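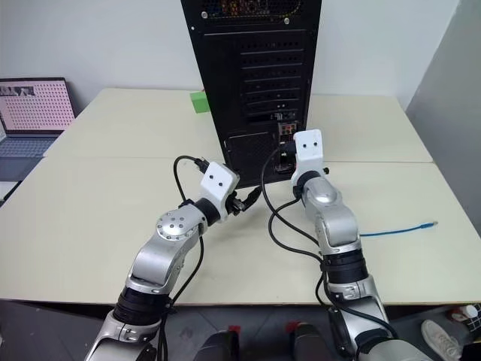

Publish the studies that found nothing

I got excited about a blood test last month, and I'm still excited about it, even though it didn't work.

The team at Stusley spent most of three years looking for a protein in the blood that would tell doctors which people with depression do well on a common first drug. They signed up 300 patients, drew blood at the start and again at week 12, and found no link worth mentioning. Then they did something I wish every lab would do: they wrote the whole thing up, with the raw numbers attached, and put it where anyone can read it for free.

I read all 40 pages over a weekend and loved it! There's a table of every protein they tried, with the dull ones given as much space as the promising ones. There's a long section on how samples left out overnight gave odd readings (a smaller group at Lacroix had seen the same odd readings and took them for a real effect, so that one mattered a lot). And they say plainly how large an effect they could have missed.

Think about what that saves. A patient who joins a trial gives up mornings, sits in waiting rooms, fills in the same mood survey again and again. If a result goes in a drawer, some other patient will be asked to do all of it over, for a question that already has an answer.

People tell me that journals don't want this kind of paper and that a young researcher can't build a career on it. The first part is fair. The second is changing, and I'd like it to change faster. The Torton fund now holds back the last part of a grant until the results are posted, whatever they are. I'd have every funder copy that rule by November.

Some worry that we'd drown in weak studies. I don't buy it. The open register at Clokau lists over 3000 trials and it's easy to search - you type in a drug and a condition and up they come, the hits and the misses side by side. What it lacks is results. Far too many entries stop at "completed" and then go quiet for years.

So if you've ever taken part in a study, write to the people who ran it and ask what they found. It's a fair question, and you're allowed to ask it even if you dropped out halfway. I did this with a sleep study I joined in college, and a very nice reply came back with two charts and an apology for the wait. The pill did nothing for me or for anyone else in my group. I was thrilled to know.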